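Tototent Boards > End Effectors & Wrist Cameras > Small parts

Thread: Flat taper fingers vs. soft pads for solenoids and loose wiring (long, sorry)

florencia_o
Posts: 111

Starting a new thread so I stop hijacking the one about belt tension.

We have two sets of fingers for the same parallel gripper and I've been told to pick one by the end of November. Set A is the hard black tapered pair that we've had forever. Set B is the soft silicone-faced pair from Plurov that arrived in a box big enough for a microwave. Same arm, same controller, same wrist camera for both. The job is small linear solenoids out of a yellow bin and onto a fixture, and then, if anybody still has the will to live, the wire harness.

I ran 20 picks with each set on the solenoids. Hard taper got 17. Soft pads got 14, and I want to be fair to the soft pads, so I'll say that two of the misses were me typing the wrong approach height. The other four were the pads doing what pads do, which is to grab the part firmly and then let it roll a few degrees while looking very pleased with themselves.

The wrist view with the hard set on:

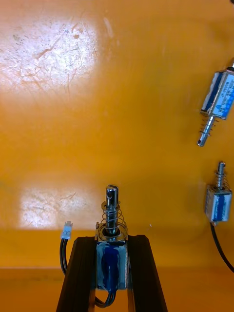 Set A, solenoid held by the body, plunger up. Two more waiting their turn on the right.

What I like is that the tips stop just short of the top of the body, so the spring and plunger stay clear. With the soft pads I have to grip lower or the silicone creeps up over the washer. What I don't like is the cable. It goes wherever it wants. On this pick it went under and up the outside of the left finger, and my placement routine has no opinion about cables at all.

Questions for the group:

1. Is anyone running hard fingers on parts like these without marking up the frames?
2. Has anyone gotten decent segmentation on shiny metal over shiny yellow plastic? My depth map looks like someone sneezed on it.

----------

tapia_e
Posts: 902

Your depth map looks like that because you're pointing a camera at a glazed donut. Line the bin. Gray felt, matte vinyl, the back of an old mouse pad, anything. You have a big white blowout at the upper left and a second one lower down, and both of them are going to move when the wrist moves, so you can't even mask them out.

On the fingers: hard. It's always hard fingers for metal bodies with flat sides. I don't know why we keep having this conversation.

Estela

----------

chaltu_t
Posts: 340

We keep having this conversation because you keep being wrong in it, Estela.

Hard on flat metal is fine when the part shows up standing. Look at the upper right one. It's lying over on a diagonal, plunger down and to the left. Come at that with two flat tapers and a couple of degrees of yaw error and you're holding it by two corners. A compliant face soaks that up. Florencia, did you split your 20 by how the part was sitting? I would bet lunch that the hard set's three misses were all tipped parts.

----------

florencia_o
Posts: 112

I did not split them. I have now gone back through the log and two of the three were tipped. You may have two thirds of a lunch.

----------

agus_ulloa
Posts: 58

Are these the ones with the blue label, JF-0530-something? We have a drawer of what look like the same. The plunger on ours slides freely when there's no power, so if you touch the spring side on the way in the whole thing changes length on you. It made our height check useless for a week before we thought to blame the part.

Also a vote for lining the bin. I'd skip felt though. Ours shed, and then the camera started finding fuzz and reporting it with 90 percent confidence.

----------

tapia_e
Posts: 903

I have used felt for years and have never been lied to by it.

----------

acuna_a
Posts: 27

(Other Agustina here. Please stop sending me Ulloa's private messages, I know more about her gantry than I ever wanted to.)

I'd like to hear about the wiring half. Solenoids are a solved problem, or at least a problem with a fixture in its future. Wires are where the gripper choice costs you money. We tried the Gostine two-finger on harness work last spring and gave up on it for anything thinner than a spade terminal. The tips closed parallel on paper. In life they toed out at the ends, and a thin wire just walked out of the gap.

----------

florencia_o
Posts: 113

Fine, the wiring half. Same afternoon, same yellow plastic everywhere, still on Set A:
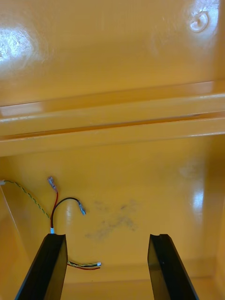
Set A over the loose wiring, fingers open. Twisted pair, two spade terminals, one small bundle down low.

I have three kinds of target in there and each one hates a different finger.

The spade terminals are the easy ones. There's enough insulated body to close on, and the red lead holds its terminal up where you can get at it. The black one loops over and points its terminal down and to the right, so it needs a wrist rotation, but it's doable.

The heat-shrink sleeve where red and black meet is the one I'd pick if I were a person. It's stiff and short, and it sits right at the left fingertip. If you hold it there you control both leads. The planner will not choose it. The planner wants the green and yellow twisted pair, every time, I assume because it's long and the twist gives the detector lots of lovely texture.

Then there's the low bundle, which runs behind the left finger. From the wrist camera I lose part of it exactly when I need it.

I gave this 20 tries as well. I'm not posting the number. Soft pads did slightly better, which annoys me.

----------

chaltu_t
Posts: 341

"Soft pads did slightly better, which annoys me" is going in my signature.

----------

tapia_e
Posts: 904

Slightly better than a number you won't post isn't a result, Chaltu.

Florencia, two things. First, you've got that gray smudge in the middle of the wall between the fingers. If your detector keys on contrast it may be treating the blotches as something to grab. Wipe it down and run again before you blame rubber or praise it. Second, the occlusion has nothing to do with finger material. Your fingers are fat at the base. Get a narrower pair, or move the camera over to one side.

----------

agus_ulloa
Posts: 59

Moving the camera sideways helped us a lot with exactly this, at the cost of redoing hand-eye calibration, which took me from 8 a.m. until I no longer cared for daylight. We ended up on an Alarcón bracket that sets it out 40 mm from center. You lose the nice symmetric view of both tips. You get to see what's behind one of them.

----------

acuna_a
Posts: 28

Second the bracket. I don't agree about getting narrower fingers, though. Thin tips flex, and then you're back to my Gostine problem with the toe-out.

What about the step on the end of your right finger? It looks like there's a notch cut into the top edge. Is that stock? If you cut a matching one on the left you could trap a wire in it and stop relying on friction.

----------

florencia_o
Posts: 114

Replies in one go:

The notch: it came that way as far as I know, and I had never once thought about it. I'm thinking about it now. I have a spare pair and a file.

The smudge: wiped. The detector has stopped proposing grasps in the middle of a blank wall. Estela, I'd appreciate it if you were normal about this.

Bracket: ordered. I'll have to explain to accounting what 40 mm of aluminum is for.

Bin liner: matte vinyl, as a compromise that will please neither felt party.

Still undecided on the fingers. At the moment I lean toward hard for the solenoids, with a rotated second try for tipped parts, and soft for wires. That means a tool change, and our tool changer is me with a hex key.

----------

chaltu_t
Posts: 342

One hard finger, one soft finger. I've done it. The hard side gives you your reference face and the soft side takes up the error. It looks ridiculous and it worked on connector housings for us.

----------

tapia_e
Posts: 905

Absolutely not.

----------

chaltu_t
Posts: 343

Have you tried it?

----------

tapia_e
Posts: 906

I have not, and I feel great about it.

----------

florencia_o
Posts: 115

Trying it after lunch. Will post both numbers this time, including the embarrassing one. Does the hard one go on the cable side or away from it?

----------

chaltu_t
Posts: 344

Away from it. Let the soft side deal with the cable.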